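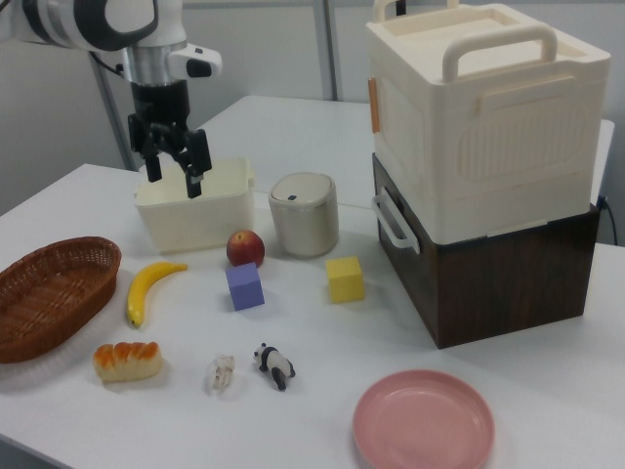

Fig. 4. Open storage container, lidded canister and an apple.

Section 3: Zeroing, checking and using tare

I wrote this part of the Pivudico guide after setting up my own scale twice (the first time on a wobbly counter, so learn from me!). You'll need the scale, its power cord or batteries, and the check weight from the small padded pouch. If you bought yours secondhand and the pouch is missing, any 2,000 g check weight will do. A bag of flour won't, sorry. I tried.

Before you start

Pick a hard, level spot. I keep mine well away from the fridge and the window, and I turn the ceiling fan off. Leave the scale switched on for a few minutes before you do anything else, especially if it's been sitting in a cold garage.

CAUTION: Don't press on the platform with your hand to see if it's working. I know, we all want to. Pushing hard can bend the load cell, and Koseck won't cover that under the warranty.

3.1 Setting zero

1. Take everything off the platform, crumbs included.
2. Turn the four feet until the bubble sits inside the ring.
3. Press ZERO once and let go.
4. Wait for the little dot to show up in the left corner of the display. If it keeps blinking, something is shaking the counter. My dishwasher does this every single time.

3.2 Checking the reading

1. Set the display to grams with the UNIT button.
2. Put the check weight in the middle of the platform. Hold it with the cloth from the pouch, as fingerprints do build up over the years.
3. Read the display once the dot is steady. It should say 2,000.

Mine said 1,997 out of the box. That's close enough for soup but it bothered me, so I went on to 3.3. If yours is right on, skip ahead to 3.4 and enjoy your evening.

3.3 Correcting the reading

1. Take the weight off and set zero again.
2. Hold UNIT and ZERO together until you see CAL.
3. Let go of both buttons. The display asks for 2,000.
4. Put the weight on and leave it alone until you see END.
5. Take the weight off. The scale goes back to normal on its own.

Note: If you get ERR instead of END, switch off at the back, wait a moment, and begin again from step 1. Older Pinholm models use a different pair of buttons, listed on the sticker underneath.

3.4 Using tare with bins and jars

This is the part I use most. Tare lets you weigh what goes into a container without counting the container itself.

1. Put the empty container on the platform, lid off.
2. Press TARE. The display drops to zero.
3. Add your food and read the weight.
4. When you lift the container away you'll see a minus number. Say your bin weighs 400 g, then you'll see -400. Nothing's broken! Press TARE to clear it.

I write the empty weight on a bit of tape under each bin, so I can work out what's left without tipping everything out. If you plan to do the same, weigh the lids separately and write those down too.

NOTE: Tare uses up part of the scale's range. A heavy crock leaves less room for whatever goes in it, and the display shows a row of dashes once you go over.

For cleaning and battery changes, see Section 4. Owners of the Pacheco wall bracket should read Section 6 before moving the scale off the counter.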